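Walldale bench budget, page 3: tables, cables, small stuff

Quick gallery for the people who sign off on the July order. Arms are a seperate page. What follows is everything that sits on, under or next to an arm and somehow never makes it onto the first quote. Captions are short, typed between meetings. Ask if something's unclear.

Prices from Cindora and Georgiou where we have them. Drurico still hasn't sent theirs.

What we're asking for: 4 table tops, 4 cable kits, 2 spare grippers. Total for tops and kits comes to 1,831 before shipping. Grippers quoted on their own line, don't add them in twice like last time.

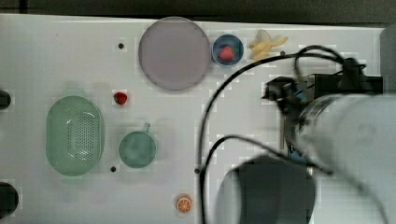
Cable kits first. The stock clips from Georgiou are fine for a straight run along the back of a bench, not much use once the arm has to reach over the work area. We need longer sleeves, plus a bracket to lift the slack up off the top. Look at the black cable sweeping across the middle of the table, with the orange slice just left of where it runs down to the bottom. Every inch of that is space we can't lay items out on. Kit price covers sleeves, bracket, ties. One per bench, no sharing.

Table tops. White again please. Cindora offers gray for a bit less and two people have asked about it. White makes it easy to spot small items and we already have settings tuned for it. Get the holes drilled at the shop, doing it ourselves ate a whole afternoon and one top ended up scrap. Hole pattern drawing is in the shared folder, use the newer one.

Play food and kitchenware. Cheap, keep it that way. Strawberries, banana, a colander, mug, plate, bowl. Buy doubles of anything small. Comes out of the supplies line, no approval needed, just save the reciept. Please no glass, no real ceramics.

Spare grippers. Lead time is the problem here, more than the cost. If one goes down with no spare, the bench sits and we still pay for the room. Two covers us through the end of the year. Could live with one if the money's tight, but then order it early.

Not in this round: new lighting, stools, second tool cabinet. Moved to the fall list.

Drurico numbers go up when they get here. Comments by noon if you want them in the order.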